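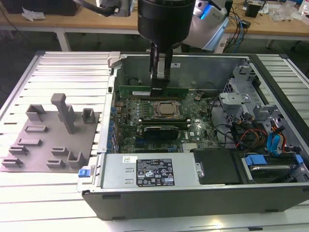
Automation in Practice, Unit 9
Handout for the visit to the Kernby disassembly lab
Prepared by Kha Vương

Please read this before we go on May 29, 2018. We meet at the side entrance of the Drastley building and the demonstration takes two hours. Bring a pencil and closed shoes. Bags stay in the lockers.

1. What you will watch

The cell at Kernby works on old desktop computers. The case lies on its side with the panel off, and the arm comes down from above with a parallel gripper, that is, two fingers which move toward each other and stay parallel. One task is to hold a long green card by its middle. Look at how little of the card the fingers cover, and how near the other parts are. The graphics card and the processor are close to it, and there are many black cables on the right side of the board.

On the table next to the computer is a flat gray plate with raised holders of different shapes. It is 3D-printed. In class in April we discussed fixtures, and you may compare this one with the drawings you made then.

2. Words to know

Approach: the last part of the path before the fingers close.
Compliance: how much the gripper or the wrist can give way when it touches something.
Fixture: a part that keeps another part in a known place.
Cycle time: the time from one start to the next start. The target in our exercise is 200 seconds for one computer.

3. Questions for your notebook

Why is it easier to come from above than from the side? Think about the metal walls of the case.
Which parts in this case are rigid, and which can change their shape when they are pushed?
A card is held straight in its slot. What happens to the force if the gripper is tilted a little?
Where would you put a second camera — and what would it see that a person at the table cannot?

4. After the visit

Write one page, in your own words. The group of Từ will present first, then the Flelatside group. We have 18 students, so please work in pairs and hand in one page for each pair. Sketches are welcome — they do not need to be beautiful, but label the axes.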